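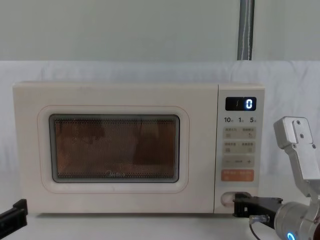
I promised to write something after we had used the Nullau two-arm kit for long enough to have an opinion. We have now had it for four weeks, and I have collected my notes on the train home, so please excuse the order.

To begin with the offer, for those who only want to know what one gets. Nullau does not sell the arms separately. You rent the pair, with the grippers, the controller and the teaching software, and you pay a deposit of 3,000 euros which comes back to you if nothing is broken. The support is done by another firm, Brimlow, and this confused us in the first days because the invoice, the manual and the help line have different names on them. The manual calls the software Drurnine, and the icon on the desktop calls it Drurnine Teach. It is the same thing.

We are a small office that tests how easy household appliances are to use, mostly for older people and for people with weak hands. Until December we did this with persons only. What I wanted from the kit was a patient colleague for the boring part: open the door, close the door, press a button, and again. A microwave is a good first object for that. It has a door with a latch, flat buttons, and a panel where the symbols are small even for me.

Setting up was easier than I feared. The arms must be fixed to the table and then each joint is moved to its start position. The manual explains this well, although the drawings are printed very small. The light ring on the arm is useful and I wish I had understood it earlier. There is a page about the colours at the back of the manual, after the warranty, where I would never look.

We hung a white cloth behind the table, as the manual advises. The cloth does not need to be ironed. I asked the help line about this and the answer came the same day, very polite.

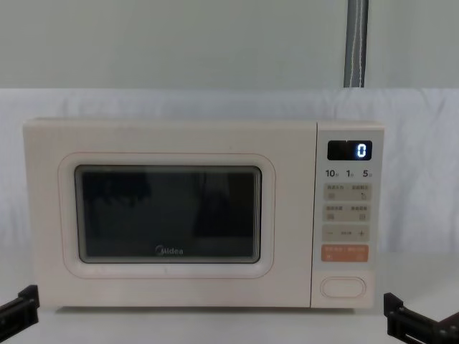
The teaching itself is done by hand. You guide the arms through the task, the software records the way, and then you ask for a repetition. For pressing the door release I needed many attempts. The finger of the gripper is hard and has a corner, and a button on a microwave is made for a soft human finger. If the arm comes a little too high it slides on the panel, and if it comes too slowly the door does not jump open. In the end I put a small piece of rubber on the fingertip. Brimlow sells a set of soft tips, but I found the price too much for what it is.

A second thing about the door. Once it is open it swings to the left and takes a lot of room on the table, so the left arm must wait in a place where the door will not hit it. This sounds obvious when I write it down. The software has a function called "keep clear", where you draw a zone that the arm may not enter, and I recommend drawing this zone generously before the first try.

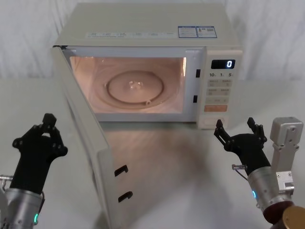 Closing is a different story, and I am happier with it. The left arm can push the door from outside with the side of the gripper, and for this the hard corner does not matter. I taught it in one afternoon, with coffee in between.

Now the things I did not like. The software must be online to save a recording, and our connection in the back room is poor. Two times I lost the work of a whole morning. Also the speed setting goes back to the standard value after every restart, without any message. And the cable at the gripper hangs down more than I would like, so I look at it before each run.

I compared the kit also with the offer from Cao, which is cheaper by the month but has one arm only. For buttons one arm would be enough. For a door, and later for putting a plate inside, I think you want both. My colleague has the other opinion and says I only like it because it looks nice on the table – he is perhaps a little bit right.

Would I rent it again? Yes, for a fixed project with a clear task, and with a network cable instead of the wireless connection. I would not rent it just to try out what robots can do, as the deposit is high and the days pass quickly. We keep ours for the kettle and the rice cooker, and then it goes back in its two boxes. If somebody has used the soft tips on a glass panel, please write me in the comments if they leave marks.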